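Robotics | Software

The Bookshelf Problem Is Mostly a Bookkeeping Problem

2021-09-01

Every company building a humanoid wants to talk about hands. The people at Drekside, a small software firm that sells a planning layer for other people's robots, would like to talk about desks.

Their pitch goes like this. A robot tidying an office has to know what is on a surface, what it rests on, and which surface it is. Do that well, they say, and the arm motion is the easy part. Their product, Amitz, keeps a running list of objects and supports, and the planner reads from that list before it moves anything.

I have heard versions of this claim since graduate school, so I asked to see it on furniture that wasn't built for the purpose. Drekside's Hultinley office has plenty. The test job is filing: take reading matter off a white standing desk and put it in a magazine rack. 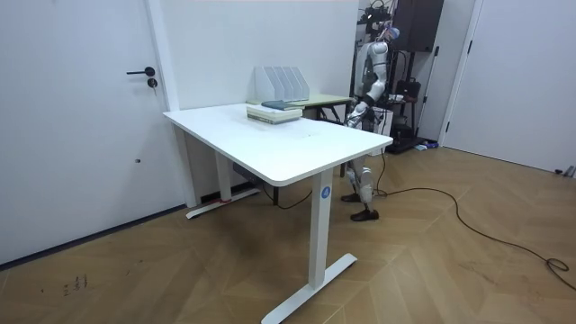 The humanoid at the back of the standing desk, one hand just over the tabletop.

Seen from the side of the room, the job looks trivial. A person would finish before you had explained it. The trouble starts with the second desk, the pale green one behind the first. From some angles the two tops overlap, and a stack near that line could belong to either. Amitz is supposed to settle the question by comparing table heights. The engineers concede that an early build, in January, got it wrong often enough that they stopped showing it to visitors.

The current version was tuned on 4000 labeled views of office surfaces, which sounds like a lot until you ask how many offices they came from. The answer is 3. That is a thin base for a company whose website says "any workspace."

Then there is the view from head height, which is what the planner gets to work with in normal use.

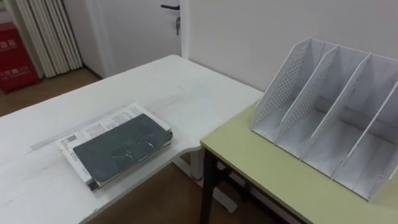 A dark notebook on top of printed papers, with the empty file organizer on the green table.

Up close the two tables separate nicely, with a narrow gap between them. Other things get worse. The papers are fanned and uneven, so where does one object end? Is the notebook a thing to be filed, or the lid of a pile that should travel together? To the left of the papers is a faint, see-through gray strip that looks like a ruler, and clear plastic is exactly the kind of item depth sensing tends to miss. If it never makes the list, the planner is free to plan straight through it.

Drekside's answer is a confidence score on every entry, with a rule that the robot looks again from a new angle when the score drops. I like the rule. I am less sure about the number behind it. In the logs I was shown, the system asked for a second look on 28 objects and changed its mind on 2 of them. Maybe the first guesses were good. Maybe the second look leans too hard on the first. The company could not tell me which, and no one had run the check.

A rival approach, used in a project called Iwasaki, throws out the list and trains one network from camera to motion. It has its own problems, chiefly that you can't open it up and ask why it reached for the wrong table. With Amitz you can, and for a buyer that is worth paying for. I would still want to see it in a fourth office before signing anything.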